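25th October

Up before six again. Rain on the kitchen window and the gutter over the back door still dripping where Birger patched it in April. I put a bucket under it and made coffee.

The main thing today was the choir. We had the read-through of the new program last night and I didn't sleep well after it, so I want to get it down. Zsolt Szekeres has picked two long pieces and filled the rest with short ones we mostly know. The long ones are hard. The second has an alto line that sits low for four pages and then jumps up a sixth with no help from anybody, and we missed it every time. Etelka Mészáros got it on the last try and the rest of us followed her a beat late. Zsolt stopped, wrote something in his score and said we'd do it again Tuesday.

I have been in this choir long enough to remember when we sang from carbon copies. I don't think the music was easier then. I think I was just standing next to better readers.

This morning I went through the alto part at the piano, one hand, slowly. The D above middle C sticks when the weather is damp. I marked my breaths in pencil and rubbed half of them out again. By nine I could get the jump if I thought of the note two bars ahead, but not if I was also thinking about the words. The words are Latin and I have to learn them cold before I can do anything else.

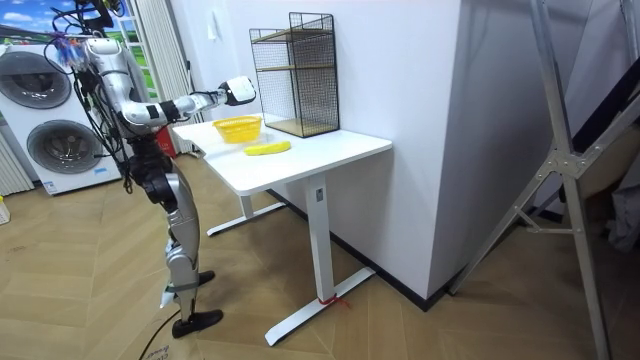 After lunch I walked to the Katona for bread and stamps. They were out of the rye so I took the white, which goes stale by tomorrow night. Met Barnabás Somogyi outside with his bicycle. He isn't singing this season on account of his throat. The doctor told him to rest it until the new year, and he told me all this at full volume with a truck going by. He asked who had his place in the basses. I said Ákos Illés had moved over from the tenors, and he didn't look happy about it. Ákos is doing fine. He comes in early sometimes, but he comes in.

Then an hour on the folders. I said I would take over the music library and I am sorry I did. The old list says we own 321 copies of everything put together, and I have been checking it a shelf at a time. The spring cantata should have 99 and I found 97, so two people have them at home. One of them may well be me. I looked in the piano bench and under the stairs and found a Gelden catalog, a glove and my father's metronome, which still runs but ticks unevenly unless I prop up one side with a folded card.

Birger Lunde called at five about the hall. The heating is on from next week, but only until nine, so we will need to start on time for once. He also wants the chairs stacked against the far wall after rehearsal — the dance class complained. I said I'd pass it on.

Supper was soup from Wednesday with the white bread. Listened to a recording of the second piece while I washed up. Their altos make the jump sound like nothing at all. I played that part over three times and sang along on the last one, and got it, though with the water running I can't be sure.

Need to call Etelka tomorrow about sharing a ride on Tuesday. Also empty the bucket before bed.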